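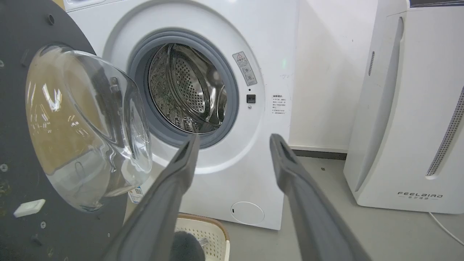

*our washer with the door wide open*

## Stuffed animal in a front loader, yes or no? (and the gasket smell question again)

**pennywhistle_jo**

Okay so I need opinions before tonight. My son has a black and white stuffed animal named Biscuit who has been everywhere with him: the car, the dog bed, under the porch, a sandbox. Biscuit smells like a wet basement. We just moved into a place that came with a front loader (a Sondis, never heard of it before) and I have only ever owned top loaders, the big dumb kind where you throw it all in and close the lid.

My questions:

1. Can I put him straight in or does he need a bag?
2. The block of instructions on the front of the machine is in Chinese and I can't read it. Does anybody with one of these know what I should be picking? The knob doesn't say "delicate" anywhere, there are just little pictures.
3. The rubber around the door. I read somewhere that you have to clean inside the fold?? How often? With what?

I have until 8pm, when somebody notices Biscuit isn't in bed.

---

**gravelroad_deb**

Bag. Always a bag! A zip pillowcase works if you don't have a mesh one, or a regular pillowcase with a hair tie around the top. Mine went through without one and came out missing an eye, and I spent a whole evening digging around in the filter with a butter knife looking for it.

Cold water, slow spin, and hardly any soap. Way less than you think. A tablespoon.

---

**Hob_n_Nail**

Disagree about the slow spin. I've washed a LOT of stuffed animals (four kids, one with a weak stomach) and the slow spin is how you get mildew in the middle. The stuffing holds on to water like crazy. You want him spun out well, and the bag is what protects the fur.

Agree on the tablespoon.

---

**gravelroad_deb**

> The stuffing holds on to water like crazy

Sure, but a single heavy wet thing in a front loader at full speed goes THUMP THUMP THUMP and the whole machine walks across the floor. Ask me how I know. 600 and then towels, squeeze, more towels.

---

**Hob_n_Nail**

Put towels in WITH him then. Two bath towels, the load balances out and you can spin as fast as you like. Nothing walks.

---

**pennywhistle_jo**

Oh I like the towel idea. Old towels or will the lint get on him? Half of him is white, or used to be white.

---

**Hob_n_Nail**

Old and light colored. Not new, new ones shed like a cat.

---

**marsh_lantern**

About the rubber thing, since it got skipped. It's called the gasket or the door seal. Stick a couple of fingers in at the bottom, pull the fold toward you, and look in there with a flashlight. I have found: coins, a baby sock, a bobby pin that had rusted onto the rubber, and a kind of gray paste I don't want to think about. Wipe it with a rag and warm water with a squirt of dish soap, then a dry rag. I do it when I change the sheets and leave the door open in between.

The smell in a front loader is nearly always that fold or the filter. There's a round cover low down on the front of yours, on the right side. That should be the one.

---

**pennywhistle_jo**

I thought that was decorative!!! What happens if I open it?

---

**marsh_lantern**

Water happens. Put a cookie sheet and a towel under it first, and turn the machine off. Twist slowly, let it dribble, tighten it back up, dump the cookie sheet, do it again. When it quits dribbling take it all the way out and rinse whatever's in there. On a used machine I'd bet you get a handful of lint and somebody else's guitar pick.

---

**TwoSocksMaite**

Maite Arroyo here, I post under this name now because I lost the password to the other one. I ran the drop-off counter at a laundromat for years so let me be the boring person.

Check the tag on the toy before anything else. If it says surface wash only there may be cardboard or a little music box or beans inside, and then all of this is off. Squeeze him all over. If you feel a hard lump, stop.

If he's just fluff, go ahead. Bag, cold, two towels (Hob is right about that one), medium spin. I'd split the difference between you two and nobody's bear will die.

As for the panel, point the translator on your phone at it. It's good enough for instructions on an appliance. You'll get some funny sentences but you can work out the gist.

Also, please look at the warning sticker next to the door, and go by the drawings if the words are small. My rule with any front loader is to look inside the drum before you shut it. Cats, toddlers, I've heard every story.

---

**gravelroad_deb**

Medium is what I said. 600 is medium.

---

**Hob_n_Nail**

600 is low on every machine I've had, Deb. 😄

---

**lintroller36**

Wait, is everyone still using cold? I thought the whole point with something a kid sleeps with was hot, for dust mites.

---

**TwoSocksMaite**

Hot will mat that fur, especially the long dark kind. If mites are the worry, put him in a plastic bag in the freezer overnight and then do the cold wash. The wash gets rid of what the freezer leaves behind.

---

**lintroller36**

My freezer is full of venison so the bear would have to share, but noted.

---

**pennywhistle_jo**

No lumps. The tag is worn completely blank, I could see a washtub shape if I tilted it toward the lamp and that's all. I'm going for it. Wiping the gasket first, the cookie sheet is in position, wish me luck.

(What do you all use on the drum itself? The previous people left half a box of Dusitico tablets under the sink. Are those for the washer or the dishwasher? The box is water damaged and I can't make out the back.)

---

**marsh_lantern**

Washer. One in the empty drum, hottest cycle, nothing else in there. They do the job, though I think they're overpriced and I went back to plain old washing soda. Don't run it with Biscuit inside!

---

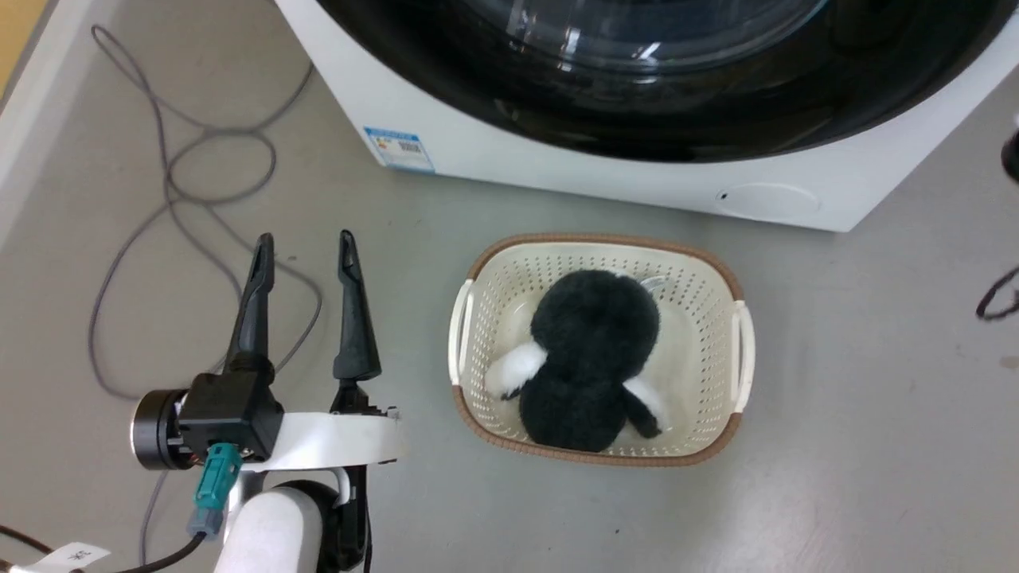
Page 2 of 2

**pennywhistle_jo**

Reporting back! The basket is from Skenden, before anyone asks, my sister swears by them because the handles don't dig into your fingers. It's the cream one with the brown ribbed rim.

So. Filter: a wad of lint, a hair elastic and a foreign coin. No guitar pick, sorry marsh. The cookie sheet filled up FOUR times and I'm glad I listened. Gasket: disgusting at the bottom, fine everywhere else. I used up three rags.

Biscuit went in a pillowcase with a hair tie and two old towels, cold, tablespoon of soap. I picked the cycle with a picture of a shirt on it and put the spin in the middle. It did thump a little at the start and then it settled down.

8pm came and went with a borrowed rabbit as a stand-in. Rabbit was Not Acceptable. There were tears, some of them mine.

---

**Hob_n_Nail**

Filter cleaned and a toy washed on the same day, I'm proud of you. How's he drying?

---

**pennywhistle_jo**

Over a chair by the window with a fan on him. The outside felt dry by morning but when I squeeze the belly it's cool, so I think there's still water in there? Can I put him in the dryer?

---

**gravelroad_deb**

No heat! Air only, with a couple of dry towels. And fluff him up every so often or the stuffing dries in a lump and he'll be sitting funny forever.

---

**TwoSocksMaite**

What Deb said. Cool means damp. Give him another full day, and turn him over when you walk past. When the fur is dry go over it with a soft hairbrush, along the nap first and then against it.

One thing about the basket, since it has all those holes: lovely for airing things, but don't leave a damp toy sitting in the bottom. The base is solid and the underside will never dry. Chair and fan is better.

---

**lintroller36**

Slightly off topic but are those baskets any good for heavy stuff? I had one with a rim like that and the handle popped off with a load of jeans in it.

---

**pennywhistle_jo**

No idea yet, it's only had towels and Biscuit in it. I'll try jeans and let you know.

---

**Hob_n_Nail**

I carry jeans in a feed bucket. Fits right on the hip.

---

**marsh_lantern**

Did you ever translate the panel?

---

**pennywhistle_jo**

I tried! My phone is from the dark ages and it gave me "please to the door" and then crashed. A neighbor's going to read it for me when she's back in September. Until then it's the shirt picture for everything.

The machine did make a clicking noise when it drained, though. The landlord uses a place called Iglesias for repairs and they want 100 just to come out and look. Do I worry?

---

**marsh_lantern**

Clicking only on the drain? Open the filter again. You probably shook something loose that was sitting further back. Do that before you pay anybody 100 of anything.

---

**pennywhistle_jo**

Second coin! Clicking gone. And Biscuit is dry, brushed and back in bed. My son sniffed him for a long time and said he smells "like the store," which I'm told is bad, so he's been rubbed on the dog.

---

**gravelroad_deb**

See you back here in a month then. And 600 IS medium.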